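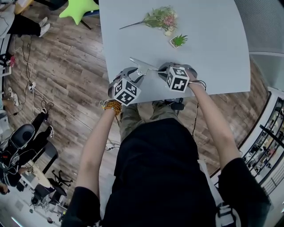
Catrin Maddocks
Local government reporter

An artificial flower spray with pink and white blossoms.

Artificial flowers will be allowed all year round in council cemeteries in Marlwick after councillors voted to drop a rule that limited them to the winter months.

The change takes effect in January. It covers the four cemeteries run by the district council and ends a dispute that began when grounds staff cleared silk and plastic flowers from graves in the spring and put them in a storage bay behind the depot.

Under the old rule, artificial flowers could be left on a grave from the start of November to the end of February. At any other time they could be taken away without notice. The rule had been in the cemetery regulations for years, but families said it had rarely been enforced, and many had never heard of it.

A consultation drew 1,766 replies, the most the cemeteries service has ever had. A large majority wanted the limit lifted. Others asked for it to stay, and a smaller group wanted artificial flowers banned altogether on account of the plastic.

Councillors met on Wednesday evening in front of a full public gallery. The debate lasted until shortly before 9.30pm and the new rules were passed with three votes against.

Eyvindur Lauritsen, who chairs the environment panel, told the meeting the council had handled the spring clearance badly.

"People went to see their mum or their husband and what they had left there was gone," he said. "There was a notice on the gate, and I've read it, and it was in very small print. We should have written to people. I am sorry that we didn't."

Dalal Akl's father is buried in the lawn section at Fold Lane. She had left a bunch of silk roses there in March and found the vase empty at Easter.

"I rang the council and was told they could be anywhere," she said after the vote. "I did get them back in the end, in a carrier bag with somebody else's. I live an hour and a half away and I can't be there every week with fresh ones. They last four or five days in the summer if you're lucky. I don't want him to have a pot of brown stalks."

She said she was pleased with the decision but would wait to see how it worked.

The new rules

From January, artificial flowers may be placed on any grave in the council's cemeteries at any time of year, provided they are kept in a fixed vase or holder on the headstone base. Loose stems laid on the grass will still be removed. So will anything in glass, and anything held together with exposed wire.

The rule on loose stems matters most in the lawn sections, where there are no kerbs and mowers pass close to the stones. There are 890 graves in the lawn section at Fold Lane, the largest of the cemeteries. A report to councillors said cutting there had been stopped several times last year when wire or plastic stems became caught in the blades. In one case a piece of wire was thrown across a path. No one was hurt.

Faded or broken flowers will be collected in the first week of March and the first week of September. Before each collection, signs will go up at the gates and at the water taps, and a letter or email will be sent to every grave owner for whom the council holds an address. Anything removed will be labelled with the plot number and kept for eight weeks.

Grave owners who have moved house are being asked to send the cemeteries office their new details. Staff believe many of the addresses on file are out of date, and some of the oldest deeds still carry the name of a person who has died. Changing the name on a deed costs £50 at present. That fee will be waived until the end of April.

Wreaths are dealt with separately. Christmas wreaths can be left until the end of January and funeral wreaths for three weeks after the burial, as now.

Solar lights, wind chimes and small fences were outside the review, and the existing rules on them stay in place. Several people raised them at the meeting and were told they would be looked at next year.

Worries about plastic

The three councillors who voted against said they understood the feelings of families but could not support more plastic in places that are also home to birds, hedgehogs and, at the old cemetery on Cobb Hill, a protected meadow.

Leif Briem, who represents the Cobb Hill ward, asked for the meadow side of that cemetery to be left out of the change. His proposal was lost by one vote.

"Petals come off in the wind and they end up in the long grass," he said. "You can't rake a hay meadow for bits of polyester. We cut it once a year, late on, and the hay goes to a farmer. He has already told us he won't take it if he keeps finding things in it."

Officers said they would check the meadow by hand before the hay cut and report back to the panel in the autumn. If the problem gets worse, the question of Cobb Hill could come back to councillors.

Most artificial flowers are made from a mix of materials, with fabric or plastic petals, plastic leaves and a wire core in the stem. They are hard to separate, and the council's household recycling contract does not cover them. Until now everything cleared from graves has gone in with general waste.

A separate bin for artificial flowers will be put by the main gate at each cemetery on trial. The waste firm Ultitz has agreed to take what is collected, remove the wire and sort the remainder. The report did not give a figure for how much would be recycled, and councillors asked for one to be included when the trial is reviewed.

Florists

Some traders had feared the change would cost them business. Aksel Hjaltadóttir has a flower shop opposite the gates at Fold Lane and wrote to the council during the consultation to ask that the winter limit be kept.

"Mothering Sunday is the best week of my year and a lot of that goes straight across the road," Aksel said. "If people can leave silk there in March I will sell fewer daffodils. That's just how it is."

The shop has sold artificial sprays in the winter for some time, and will now stock them all year. Aksel said customers tended to ask for flowers that would pass for real ones from the path, and that the cheapest stems lost their colour within a couple of months in full sun. White goes grey and red goes pink. Yellow holds up better than most people expect.

Zurnico, which supplies silk and paper flowers to shops in the area, said it had seen more orders for outdoor ranges over the past two years. It is bringing in a range called Erilano, made with waxed cotton petals and a stem without wire, and has offered samples to the council so that grounds staff can see how they stand up to the weather. Councillors noted the offer. Officers said the council would not be recommending any firm's products.

What happens elsewhere

Rules on artificial flowers differ from one burial ground to the next. Many churchyards do not allow them at all, or allow only poppies in November, and the council's decision has no bearing on churchyards in the district, including the closed ones where the council cuts the grass.

The woodland burial site at Kodikara, off the Marlwick road, is privately run and will go on asking visitors to bring only cut flowers without wrapping.

People who lost flowers in the spring can still claim them. Items from the clearance are being kept at the Fold Lane depot until the end of the year, and the eight-week limit will not be applied to them. Visitors should bring the plot number if they have it. Staff can look it up from the name and the year of burial, but this may take a day or two.

The depot is open from 8am to 3.30pm on weekdays. It will also open on the first Sunday of each month, from 10am until noon, for people who cannot come during the week.

Paper copies of the new rules will be available from the cemeteries office and the main library before Christmas. Large print and Welsh versions can be requested by phone.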